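Prurine review: a filings tracker for people who own small mining stocks

June
By the Fernenbridge reviews desk
Last updated: June, 4:15 p.m.

Prurine is a subscription service that collects announcements from listed companies and sorts them by type: board changes, share issues, drilling results, quarterly cash reports and so on. It is made by Texier, which also sells a payroll product we have not used. We paid for the standard plan at $30 a month and ran it for one full reporting season.

Our test list had 40 companies on it, nearly all of them small gold and copper explorers. Over the season Prurine logged 2309 documents for that list. We kept the email alerts on for the first half and switched to the daily digest for the second.

Setting up

You can type in ticker codes one at a time or upload a spreadsheet. The upload worked on the second try. The first one failed on a blank row at the bottom of the file, and the error message only said "invalid list." Once the list is in, you pick which types of announcement you want for each company. There is a button to copy the same settings to every company, but it is in the account menu and not on the list page, so we set up nine companies by hand before finding it.

Sorting

The sorting is the reason to pay for this. Most exchange websites give you a headline and a file. Prurine opens the file and reads it, so a director's resignation on page four of a quarterly report still shows up under board changes. It caught two of those for us that we would have missed. It also picked up a change of auditor that the company had put under "general."

It does make mistakes. A chairman moving to a non-executive role was listed as a departure. A routine notice of an annual meeting was tagged as a takeover document, apparently on the strength of one paragraph. You can correct a tag, but the correction only applies to your own account.

Capital raisings are handled well. Each entry shows the issue price, the discount to the last close and the new share count in one line. Options and performance rights are shown separately, and we would like to see them added to a fully diluted total.

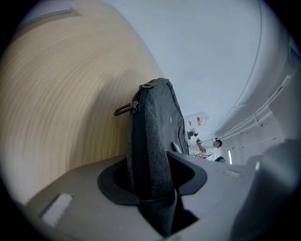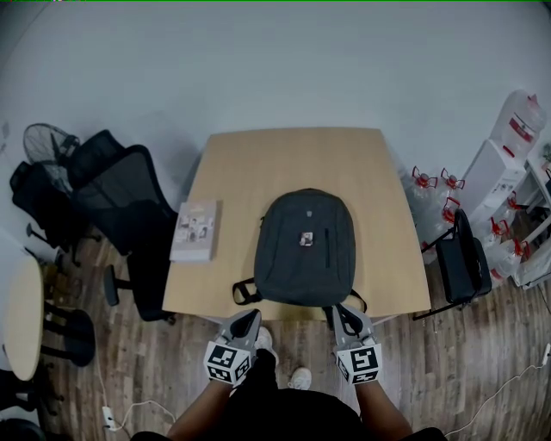
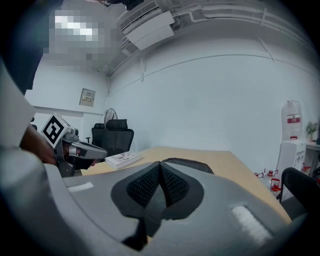
Alerts

Email alerts came through within a few minutes of an announcement on normal mornings. On the last two days of the quarter, when everyone files at once, some took over an hour. If you trade on news, that is too slow. We don't, and the digest suited us better. It arrives at 6 p.m. and is short enough to read on a phone.

With every type switched on, we got 561 emails in one month. Turn off substantial holder notices first.

Compared with Ukeo

Ukeo is the other service we have used for this. It costs less and its search is faster, and its archive goes back further. It does not read inside documents, so you are relying on whatever headline the company chose. Ukeo's phone app is also better. Prurine only has a mobile website, and tables run off the side of the screen.

If you follow five or six companies, Ukeo or the free exchange alerts will do the job. With a longer list, the time saved on quarterly reports covers the price of Prurine.

Support and canceling

We wrote to support twice. One reply came the same day and fixed the problem, a company that had changed its name and dropped off our list. The other took four days and pointed us to a help page we had already read. Canceling is done from the billing page and takes effect at the end of the paid month. Your list can be exported before you go, but your corrected tags can't.

Rating: 7 out of 10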